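Checkliste: Unterlagen prüfen, bevor der Widerspruch gegen die Ablehnung der Berufsunfähigkeitsrente rausgeht
Mit Anmerkungen aus der Beratung, Stand 28/01/2019
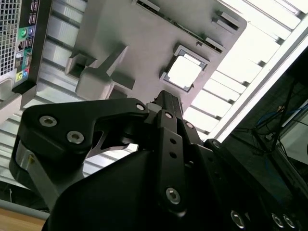
Ngozi Bashir: Bitte den Punkt mit den Fristen ganz nach oben, ich habe beim letzten Mal erst auf der zweiten Seite davon gelesen und mir wurde ganz anders.

Liebe Ngozi, ist gemacht, und danke für den Hinweis! Die Reihenfolge ist jetzt anders als in der Fassung vom Dezember. Wer die alte Liste noch ausgedruckt hat, darf sie ruhig weiterbenutzen, sollte aber den Abschnitt zu den Arztberichten gegen den neuen austauschen, der ist deutlich länger geworden. Nehmt euch für die Durchsicht bitte Zeit. 90 Minuten sind nicht zu viel, und eine Kanne Tee daneben schadet auch nicht.

1. Fristen und Post

[ ] Datum des Ablehnungsschreibens notiert
[ ] Tag des Eingangs notiert, Umschlag aufgehoben
[ ] Im Schreiben genannte Frist rot im Kalender eingetragen
[ ] Eine Woche vorher eine zweite Erinnerung eingetragen
[ ] Versandweg festgelegt (Einschreiben oder Fax mit Sendebericht)

Anmerkung: Den Umschlag werfen die meisten weg, und das ist ja auch ganz verständlich, man reißt so einen Brief auf und denkt an alles Mögliche, nur nicht ans Porto. Wenn er schon im Altpapier ist, schreibt wenigstens auf, wann ihr den Brief aus dem Kasten geholt habt und wer dabei war. Steht gar keine Frist im Schreiben, fragt schriftlich nach und lasst euch die Antwort ebenfalls schriftlich geben. Telefonische Auskünfte sind nett, aber später schwer zu belegen.

2. Vertrag und Bedingungen

[ ] Versicherungsschein vollständig, alle Seiten
[ ] Versicherungsbedingungen in der Fassung bei Vertragsschluss
[ ] Alle Nachträge und Erhöhungen
[ ] Kopie des Antrags mit den Gesundheitsfragen
[ ] Klausel zur Verweisung auf einen anderen Beruf gefunden und markiert
[ ] Vereinbarte Rente und Beginn der Leistung geprüft

Anmerkung: Bei den Bedingungen zählt die Fassung, die zu eurem Vertrag gehört. Auf der Internetseite des Versicherers steht oft nur die neueste, und die kann an entscheidender Stelle anders lauten. Eine Ratsuchende mit einem Vertrag bei der Drasent hatte die falsche Fassung im Ordner, darin war die Verweisungsklausel ganz anders gefasst, und wir haben einen halben Nachmittag am falschen Text herumgelesen. Bei ihr ging es um 800 Euro im Monat, da liest man wirklich gern noch einmal von vorn. Fehlt der Antrag, könnt ihr beim Versicherer eine Kopie anfordern. Ein kurzer, freundlicher Brief reicht dafür völlig.

3. Arztberichte

[ ] Liste aller behandelnden Ärztinnen und Ärzte mit Zeitraum
[ ] Befunde nach Datum sortiert
[ ] Entlassungsberichte aus Klinik und Reha
[ ] Aktueller Bericht, der die Einschränkungen im Alltag und im Beruf beschreibt
[ ] Medikamentenplan, mit Nebenwirkungen, soweit sie die Arbeit betreffen
[ ] Gutachten des Versicherers angefordert
[ ] Schweigepflichtentbindungen durchgesehen: Wem habe ich was erlaubt?

Anmerkung: Hier hängt es am häufigsten. In vielen Berichten steht eine Diagnose, und dann kommt lange nichts. Für den Versicherer ist aber wichtig, was ihr wegen der Erkrankung nicht mehr könnt, wie lange ihr sitzen, stehen, heben oder euch konzentrieren könnt und seit wann das so ist. Bittet die Praxis, genau das hineinzuschreiben. Manche Ärztinnen sind dankbar, wenn man ihnen eine halbe Seite mit den eigenen Tätigkeiten mitbringt – dann müssen sie nicht raten, was eine Disponentin oder ein Fliesenleger den Tag über macht.

Aroha Goodwin fragte dazu, ob man auch ältere Berichte beilegen soll, die günstiger klingen, als es einem heute geht. Liebe Aroha, das lässt sich leider nicht pauschal beantworten. Weglassen hilft selten, wenn der Versicherer den Bericht schon hat. Legt ihn lieber in den Ordner, klebt einen Zettel darauf und besprecht die Stelle mit eurer Anwältin oder in der Beratung.

4. Beschreibung der Tätigkeit

[ ] Letzter Beruf so beschrieben, wie er in gesunden Tagen ausgeübt wurde
[ ] Typischer Arbeitstag mit Uhrzeiten
[ ] Zu jeder Tätigkeit: Dauer, Häufigkeit, körperliche und geistige Anforderung
[ ] Zu jeder Tätigkeit: geht noch, geht teilweise, geht nicht mehr
[ ] Bestätigung des Arbeitgebers oder von Kollegen, falls vorhanden

Anmerkung: »Büroarbeit« ist zu wenig. Schreibt auf, dass ihr morgens die Post verteilt, Ordner aus dem unteren Regal geholt und danach zwei Stunden ohne Pause telefoniert habt. Es kommt einem beim Schreiben kleinlich vor, ich weiß, aber auf dieser Grundlage wird der Grad der Berufsunfähigkeit beurteilt. Selbstständige brauchen zusätzlich eine Erklärung dazu, ob sich der Betrieb umorganisieren ließe. Wer so etwas schon einmal für die Steuerberatung aufgeschrieben hat, kann gut darauf aufbauen.

5. Das Ablehnungsschreiben selbst

[ ] Jeder Ablehnungsgrund einzeln nummeriert
[ ] Zu jedem Grund ein Beleg oder der Vermerk »fehlt noch«
[ ] Falsche Angaben angestrichen (Beruf, Daten, Stundenzahl)
[ ] Schaden- oder Leistungsnummer auf allen Blättern

Anmerkung: Lest das Schreiben einmal ganz durch und legt es dann bis zum nächsten Tag weg. Beim zweiten Lesen sieht man mehr. In einem Fall mit der Kaner bestand die Ablehnung aus 5 Gründen, und zwei davon bezogen sich auf eine Stundenzahl, die der Versicherte nie angegeben hatte. Das Aktenzeichen endete auf 3427, im Schreiben stand eine andere Ziffernfolge. Da waren offenbar zwei Vorgänge durcheinandergeraten, und nach einem Brief dazu wurde der Fall noch einmal neu aufgenommen.

6. Vor dem Absenden

[ ] Kopie von allem, auch vom Anschreiben
[ ] Anlagen nummeriert und im Anschreiben aufgezählt
[ ] Originale bleiben zu Hause
[ ] Unterschrift und Datum
[ ] Rechtsschutzversicherung informiert, Deckungszusage angefragt
[ ] Eine zweite Person hat gegengelesen

Anmerkung: Die zweite Person muss sich mit Versicherungen überhaupt nicht auskennen. Schwester, Nachbar, Freundin aus dem Chor, alles recht – wenn sie beim Lesen versteht, worum es geht, versteht es die Sachbearbeitung auch. Wer einen Vergleich oder eine Einmalzahlung angeboten bekommt, unterschreibt bitte nichts, bevor jemand vom Fach darauf geschaut hat.

Die Liste ersetzt keine Rechtsberatung. Ergänzungen schickt ihr bitte wie immer an die Beratungsstelle, am liebsten mit der Nummer des Abschnitts im Betreff.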